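Nov 11, 2018

Cold feet, second cup of coffee, and I am writing this on the bed because every other flat surface in the apartment has a piece of the kitchen on it. I started on the cupboard next to the stove after breakfast, thinking it would be an hour. Ha. By noon I had crackers on the windowsill and the rice in the hallway, and I was eating toast standing up.

The cupboard has been bugging me since June, when I moved the spices out and then just kept shoving things into the space they left. It's deep and the one shelf is way too high, so you get a pile at the bottom, a lot of air, and then another pile on top that you can't see. I found two open bags of lentils, a third one that wasn't open, and the cinnamon sticks I bought again last winter because I was sure we were out. Also a jar of something pickled that I did not investigate. Straight in the trash, jar and all, sorry to the recycling.

So the wire rack finally gets a job. I got it at Plovport for 16 dollars back in the summer and it has been leaning against the side of the fridge ever since, collecting those little paper menus people push under the door. I measured the cupboard first this time (last time I bought a shelf by eye and it went back on the bus with me the next day). The opening is 39 inches, so the rack goes in with plenty of space next to it for the tall stuff, the oil and vinegar and so on.

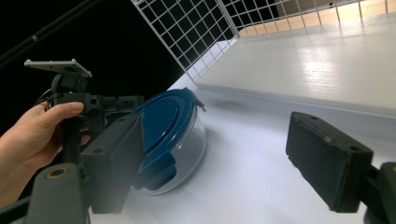 Handles are what I keep getting stuck on with this whole cupboard business. Everything with a handle needs extra room, and I never leave any when I put things back. You need space for the knuckles! A hand that's really holding on has the thumb curled over the top and the fingers tucked in behind, and it takes up so much more room than the handle does by itself. The big measuring pitcher has been wedged in by its own handle for months, and I've been fishing it out by the spout like an idiot. New rule, handles face front, and if I can't get a whole fist around one without scraping the door frame, it goes somewhere else. The small saucepan already lost its spot over this. It lives in the oven drawer now and it can sulk there.

After the handles I did the plastic, and oh boy. I own more than 8 lids that fit nothing. I tried each of them on every single container, some of them twice, because I really wanted that flat square one to belong to something. The old Sillis tubs have gone cloudy and one smells of onion no matter what I do to it (baking soda, lemon, a night out on the fire escape), so the whole set is going. I kept the Bilyk ones, and the round one for soup, because I like how the top goes on. It holds 705 ml according to the sticker I peeled off it, and that is one big lunch or two sad ones.

Then I cleared the table and tried a few arrangements out there before committing. It's so much easier to think about a shelf when you can see all of it and you're not on your knees with your head in a cupboard. 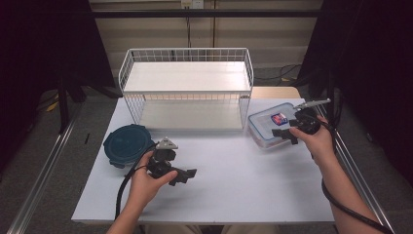
I want the round one and its friends on the bottom, where I can slide them out without lifting anything, and the mugs up top. Or the mugs stay on their hooks and the dry stuff goes up top. I went back and forth on that for far too long. The clear boxes are the ones I'm happiest with, because you can see from across the kitchen that you're low on pasta, and I've had it with opening five things to find the macaroni. The clips are a bit stiff, but they'll loosen up.

I also wiped the inside of the cupboard with the Cisen spray, which smells like a swimming pool with a lime in it. Left the door open all afternoon and I can still smell it from in here. There was a sticky ring at the back that must be honey, and it took hot water and the edge of a butter knife to get it up. I've ordered nothing, bought nothing, and I'm weirdly proud of that part – usually a day like this ends with me buying more boxes to put the boxes in.

Still to do: flour and sugar need a home, the rice has to come out of the hallway before I kick it over, and I have to decide about the waffle iron. I've used it once. But it was a really good waffle.

Leftover chili for dinner, out of the pot, then I'm going to put the lentils all together in one bag and go to bed.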